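Ellis School of Hospitality and Household Management
Certificate in Table Service, Module 3
Handout: Setting and Clearing the Small Table
Issued 09/12/2020. Prepared by Guilan Long; revised by Yến Phùng

This handout accompanies the second practical session. Students are expected to have read it before they attend and to bring a copy with them. It deals with the small square table as found in guest sitting rooms, tea rooms and private homes, where drinks are served but a full meal is not.

Glass and bottles on a clothed table.

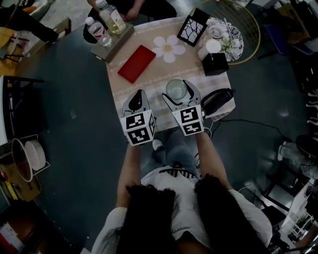
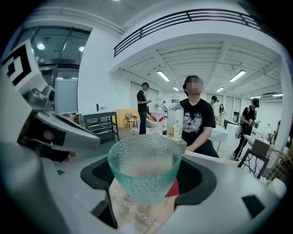

1. Purpose of the session

A small table is harder to keep in order than a large one. Every article placed on it takes up room that a guest may need for a hand, a cup or an elbow. By the end of the session, students should be able to clear a table which has gathered miscellaneous articles, lay a fresh cloth, place drinks and glasses correctly, and clear again while guests remain seated.

2. Terms used

"Service articles" are those needed for eating and drinking: glasses, cups, plates, bottles, napkins.

"Standing articles" are those which belong to the room and may stay on the table during service, such as a picture frame or a small vase.

"Stray articles" are all others. Telephones, notebooks, keys, chargers and small household appliances come under this heading. A stray article belonging to a guest is never removed without the guest's permission. It may be moved a short distance if the guest has been asked.

3. Clearing before service

Begin with electrical articles. An iron or hand steamer must be switched off, unplugged and allowed to cool on a heat-proof surface. It is not to be left on a clothed table at any time. The cable is coiled loosely and carried with the appliance. Cables crossing the floor are a trip hazard and are to be dealt with before any glass is brought into the room.

Stray articles are then collected on a tray and taken to the sideboard. Do not stack them. Boxes are carried singly, with one hand beneath, and are not opened.

Standing articles are moved to the rear of the table or to a side table. A picture frame should be held by both uprights, never by the top edge, and set down facing the guests.

4. The cloth

The cloth is laid square to the table, with an equal drop on opposite sides. Where it has a printed border, the border should run parallel to the table edge. Where it has a central flower or other large motif, that motif is kept visible as far as service allows, and glasses are placed to either side of it. Patterned cloths hide small spills, and students must therefore check them by touch as well as by eye.

Creases are removed before laying. The practice of pressing a cloth in place on the table is not accepted in assessment.

5. Glasses

Inspect each glass against the light before it leaves the sideboard. Glasses with a raised or beaded surface hold water marks between the beads and should be dried with a lint-free cloth, working from the base upwards. The Clusirden cloths kept in the second drawer are for glass only.

A tumbler is held in the lower third. The fingers do not touch the rim or enter the glass, whether it is full or empty. A flared rim chips more easily than a straight one, and glasses of that shape must not be nested or allowed to touch on the tray. Students who wear bracelets or long sleeves should remove or secure them before handling glass.

Set the glass down base first and without sliding. It should stand at least a hand's width from the edge of the table, to the right of the guest.

6. Bottles

Bottles are placed behind the glasses, from the guest's point of view, with labels facing the guest. A taller bottle stands behind or beside a shorter one so that both labels can be read. Opened bottles are not put out for new guests. If the contents of a bottle cannot be identified with certainty from its label, it is withdrawn and reported to the tutor.

Plastic bottles are light when nearly empty and are easily knocked. They should be kept away from the path of the server's forearm.

7. Use of the side table

A round side table is intended for one plate, one cup and, if wished, a small spray of flowers. Wire-framed tables are to be tested for steadiness with the flat of the hand before anything is placed on them. Flowers should not touch the rim of a cup.

8. Clearing with guests seated

Announce yourself quietly and wait to be noticed. Approach from the guest's right where the room permits. Take glasses first, then cups and plates, and leave bottles until last unless asked. Do not reach across a guest whose arm is resting on the table; walk to the other side.

9. Practical exercise

Students work in pairs. One student acts as server and the other as guest, and the roles are then exchanged. The server has 3 minutes to clear and lay the table and a further 2 minutes to set the drinks. Marks are given for order of work, handling and quietness. Speed beyond the time allowed earns no additional credit.

Breakages are to be reported at once and entered in the Vitora stock book. No charge is made for breakages during supervised practice.

10. Preparation for the next session

Write a short account, of no more than 1,000 words, of how a small table in your own home or workplace is used over one day. List the articles found on it in the morning and in the evening, and sort them under the headings given in section 2. A plan of the table may be attached. Accounts should be handed to Yến Phùng at the start of the session.

Students repeating the module in June should use the revised mark sheet, available from the office.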